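3. Handling rules for the teardown cell

Our project, Clirine, looks at how a robot arm can take parts out of old desktop computers for reuse. Before June we had no written rules, and each of us set the force limits differently. We wrote a set of eight and used it for all 153 runs reported in section 4.

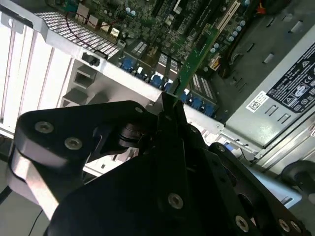

Rule 5 covers expansion cards and took the longest to agree on. The first draft let the gripper take a card anywhere on the board, and 43 runs were logged under it before we changed the wording. Now both fingers must close on the top edge only, as they do on the green card, and the tower must be lying on its side before the arm goes in. Clearance matters too — a finned heatsink right next to the card leaves little space for a wide approach, so the path has to be checked at low speed first.

Rule 6 deals with power. The supply stays mounted during card removal, but the mains cord must be unplugged and the unplugging signed for on the run sheet.

Run sheets are kept in the Skalwood folder under the run number. Sheet 909 is a test entry and was left out of the results.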